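Date: Friday, August 16, 2019
Subject: Re: [saltside-savers] Loyalty cards, worth the bother?

> I've been clearing out my purse and found 3 loyalty cards I'd forgotten I had. Does anyone on here still get anything out of them? I do a weekly shop at Goodall in Birnstead and I can't for the life of me work out what the points come to. The leaflet says 4,000 points for the first voucher and I've got 600. Should I keep going or bin the lot?

Oh, I do feel for you, I went through exactly this in the spring! My husband thinks I'm mad for keeping a notebook but I had 1,056 points at the last count and I've had the card for ages (I only use it at the Birnstead shop, the one in Zekolbridge is tiny and never has the bread I like). So I'm a good way off the voucher too, and I shop there more than I should.

My feeling is that if you're going to Goodall anyway, keep swiping and don't think about it. Where I came unstuck was going out of my way for the double points days. I'd come home with two jars of fancy olives and a scented candle, very pleased with myself, having spent far more than the points would ever give me back. The market at Saltside is cheaper for veg by miles and they don't give you anything except a carrier bag, and sometimes a bruised peach if you go near closing.

Credit cards with rewards are another matter, and I know we've gone round this on the list before. Lovely if you pay it off every month. I didn't always, and one month's interest ate up the whole year's cashback, so I've gone back to a plain debit card and cash in envelopes.

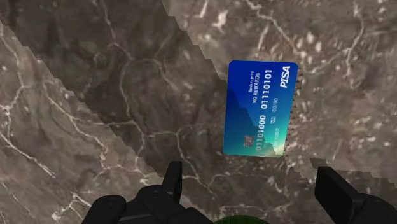 *PISA, the card with no rewards!*

Anyway, back to your purse. Do check the back of the Goodall leaflet for when the points run out. Mine says the end of September for anything you earned last year, and I very nearly missed it because it's in that tiny grey print. If yours is the same, ring the shop and ask whether they'll swap what you've got for something smaller. The girl on the desk at Birnstead did that for me once with a coffee voucher, though I've no idea if she was meant to.

The other two cards I'd bin, unless one of them is for the garden centre, in which case hang on to it for the free tea.

Has anybody tried the new stamp card at the Zekolbridge bakery? I keep meaning to pick one up and then I forget to ask.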